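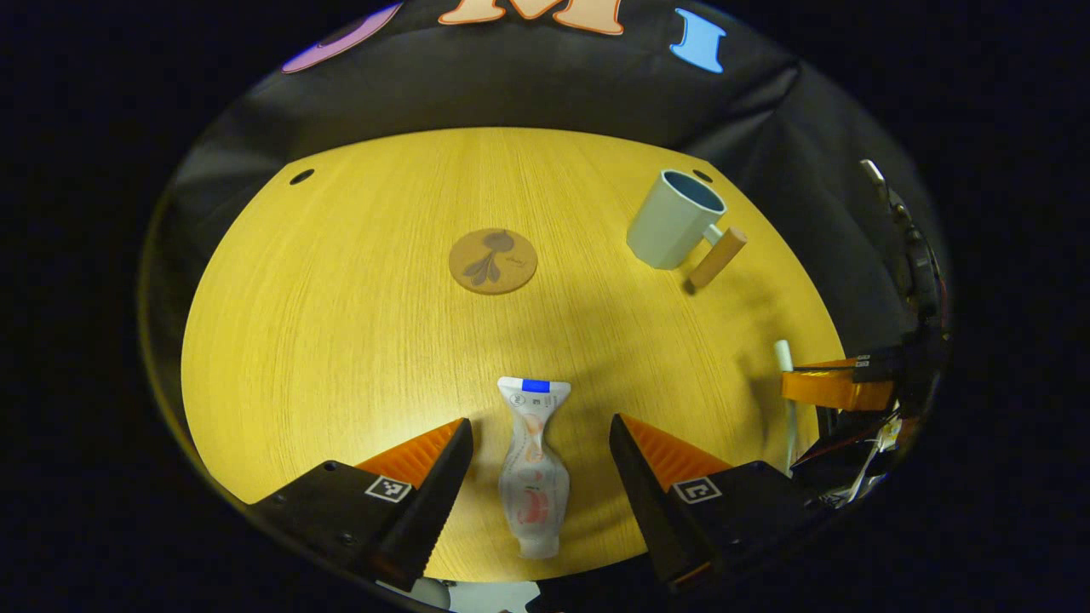
Skakonance opened its doors for the afternoon and I got in! For anyone who hasn't followed my rambling about them, they're the small restoration house that has been cleaning up old ghost movies and thrillers, and I've been wanting to see the place since their print of Serkatier played here in September.

Paweena Sitthichai, who runs the picture side, took our group through first. She had a reel of Jaiswal up on the bench, the lighthouse picture with the twin brothers, and let us look at a few feet of it through a loupe. The negative is missing 47 frames from the staircase scene, so they're filling the gap from a projection print that spent years in somebody's garage. She ran the two versions one after the other on the monitor. The garage print is scratched to pieces and the color has gone pink, but the actress's face in that last turn on the stairs (you know the one) is all there. I may have gasped.

Then down the hall to sound, with Yolanda Cabrera. This was my favorite part by a mile. She played us the storm from reel two with only the hiss taken out, then with everything scrubbed, and asked which we liked. Almost everyone picked the first one, and so did she. The scrubbed one made the rain sound like frying. She's leaving the creaks in too, even the one that is probably a camera dolly.

We finished in the screening room, which seats 33 and has wonderfully squashy chairs, for the first two reels of Videll. I'd only ever seen it on a fuzzy tape, and I had no idea the garden scenes were shot at dusk. I always thought it was the tape! The séance is much scarier when you can make out the aunt standing behind the curtain the whole time.

Jaiswal still needs its end titles redone and there's no release date yet. Parking is behind the building, and the side door is the one you want. Bring a sweater if you go, the vault corridor is freezing.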